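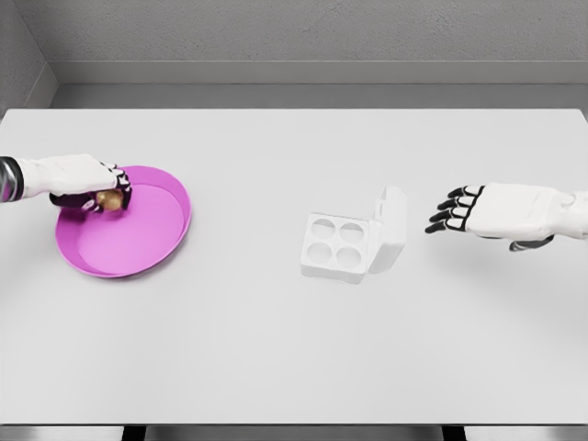 Anahera McPhee

The Water Man

1. Narkstead

My uncle paid a man $180 to find water behind the house in Narkstead, and I was sent along to carry the stakes. The man's name was Costigan. He had a forked stick and very clean boots, and I was old enough to have opinions about clean boots.

"You feel anything?" my uncle kept asking.

"It doesn't work like that," Costigan said.

I asked how it did work. He told me the stick knew. I asked how come the stick hadn't known anything back when it was part of a tree, standing there all day. My uncle gave me the look he used in church.

We went up and down the slope until the light was nearly gone. Near the fence the stick dipped. It looked to me like his wrists dipped and the stick went with them, but I was holding the stakes and that wasn't my department.

"There," he said. "Sweet water. 63 feet."

Not sixty, not "pretty deep." I have noticed since that people who are making something up love an odd number.

My uncle shook his hand twice.
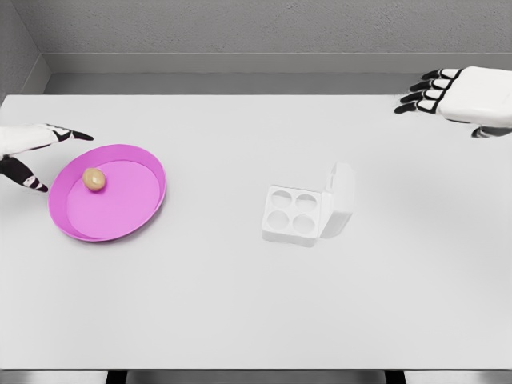 2. Duvanel

The drillers came over from Duvanel in December. They went past Costigan's mark and kept going, and at more than 180 feet my uncle told them to stop. He'd run out of money. What came up was gray dust, and he stood rubbing it between his fingers as if it might change its mind.

He phoned Costigan that night. I listened from the stairs.

"Uh-huh," my uncle said. "Uh-huh. No, I see that. The frost."

He hung up and told my aunt that the ground had shifted.

"Since when?" she said.

"He's coming back in spring. He'll do it half price."

She went on drying the same pan. I went out with a flashlight to look at the hole, and dropped a stone in, and waited a good long while to hear it.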